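发件人：老叶子
收件人：旧纸与印刷品爱好者邮件列表
主题：回复：搬家之后，说明书和节目单到底怎么收

各位好，

前几天有朋友在列表里问起整理旧印刷品的事，我当时就想回，结果家里水管闹了点脾气，一拖就拖到现在。先把原信引在前面，后来加入的朋友也好接得上。

> 大家好，我潜水很久了，第一次发信，写得不好请包涵。
> 二月里刚搬完家，从老房子的柜子里翻出三大箱零碎纸品：音乐会节目单、电影院的宣传折页、唱片里附的小册子、各种电器说明书，还有不少展览的请柬。
> 我粗粗过了一遍，光是折页和小册子就有300份上下没理过的，很多都卷了边，有几份粘在一起，我不敢撕。
> 想请教三件事：一是要不要按年份排，很多根本没印年份；二是塑料套到底能不能用，网上说法完全相反；三是家里人希望我扔掉一半，我自己也觉得该扔，可是拿起哪一份都下不了手。
> 先谢谢各位前辈。

读到“拿起哪一份都下不了手”这一句，我在电脑前笑了半天，我太太从厨房探头出来问我看什么呢。这话我二十多年前也说过，一个字都不差。所以这封信可能会长一点，您泡杯茶慢慢看，嫌啰嗦就跳着看。

先说年份。我刚开始也是死心眼，非要按年份排，排到后来一大半都塞在“不详”那一格里，等于没排。后来我改成按“从哪儿来的”分：剧院的归剧院，唱片里带的归唱片，店家发的归店家。您想找一样东西的时候，脑子里先冒出来的多半是“那次在某某地方拿的”，很少会是哪一年。年份能查到的，拿软铅笔在一张小纸条上写好，夹在里面，千万别直接写在原件上。我早年用圆珠笔在一份Sestine剧场的节目单背面写过日期，现在每次翻到都想打自己的手。

分类也别分得太细。我有一阵子分了71个小类，标签打得漂漂亮亮，用了不到半年就乱套了，因为每来一件新东西都要站在柜子前面想半天它该姓什么。现在我只留5个大盒子，每个盒子里再用硬卡纸隔一隔，够用了。盒子外面贴一张目录，目录写得潦草一点也没关系，自己看得懂就行。

再说卷边和粘连。卷了边的折页，不要急着反方向去折，纸的纤维老了脆得很，一折就是一道白印子，深色封面尤其明显，那种满版印深色的，折痕处一掉墨就再也补不回来了。我的办法很笨：找一间不潮也不太干的屋子，让它先摊开放两三天，等纸自己松一松，再夹在两张干净的吸水纸中间，上面压几本厚书。压多久呢，看纸。铜版纸慢，普通胶版纸快一些。我一般压上就忘了，过一个月想起来去看，往往正好。 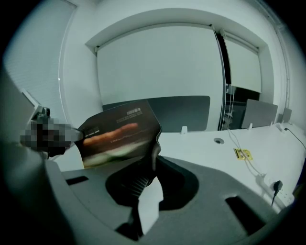
粘在一起的那几份，我劝您先别动。要是只粘了一个角，可以用薄薄的竹片慢慢探进去，感觉到阻力就停，停下来喝口水，换个方向再试。要是整面粘住，又是铜版纸，那多半是受过潮，涂层化了粘在一起，硬揭必定会把图案带下来。这种我自己是从来没有弄成功过的，有一份Jirnel乐团的巡演册子，我特别喜欢，心一急揭了，结果封面的一半留在了另一份上。如今两份我都还收着，放在同一个袋子里，也算有个伴。列表里有做修复的朋友，如果愿意讲讲专业的做法，我也想跟着学。

塑料套的事，两边说的都有道理，问题出在“塑料”这两个字太笼统。文具店里那种软软的、闻着有味道的套子，多半是PVC，放几年会发黏，会把油墨吸走，这个我劝您一个都别留。聚丙烯和聚酯的可以用，买的时候看清楚包装上的材质，没写材质的就不买。我平时用Polidico的聚丙烯套，一包50个，开口那一头不封死，让纸能透透气。也有朋友喜欢用无酸纸袋，好处是稳妥，坏处是看不见里面，像我这种隔三差五就要拿出来看两眼的人，抽进抽出反而磨得厉害。您看自己是哪一种脾气吧。

还有订书钉。很多小册子中间是骑马钉，南方潮气重，钉子一生锈就往纸里渗。锈得不厉害的我不去动它，锈得厉害的才从里面把钉脚轻轻扳直，退出来，再用白棉线照着原来的孔穿回去。第一次做请找一本不心疼的来练手，电器说明书最合适！我是拿一本Rainer收音机的说明书练的，练完以后，居然把那本说明书从头到尾读了一遍，里面有一页专门教人怎么在阳台上架天线，画得一本正经，可爱极了。

最后说扔。您家里人说扔一半，这个要求不算过分，我家当年的要求是全扔。我的经验是千万别坐下来一份一份地决定，那样一份都扔不掉，到傍晚腰也疼了，箱子还是满的。先把重复的挑出来，同样的留品相好的一份，其余的先别丢，发到列表里来问问，总有人缺。再把发霉的挑出来单独封好，霉这个东西会传，千万不能心软。这两样拿走之后，您会发现箱子已经轻了不少，家里人的脸色也会好看些。剩下的放一放，过了夏天再说，那时候您再看，有些东西自己就不那么想留了，有些呢，会比现在更舍不得。

对了，请柬那一部分，如果信封还在，请一定把信封和请柬放在一起。信封上的邮戳常常是唯一能确定日期的东西，我吃过这个亏，早年嫌信封占地方，撕了一大堆，现在想查什么都查不着。

您若方便，把重复的那部分列个单子发上来，我这边正好缺几份老影院的折页，可以拿唱片小册子跟您换，邮费我来出。晚上九点以后我一般都在电脑前面，回信快。

祝新居安好，柜子够用。

老叶子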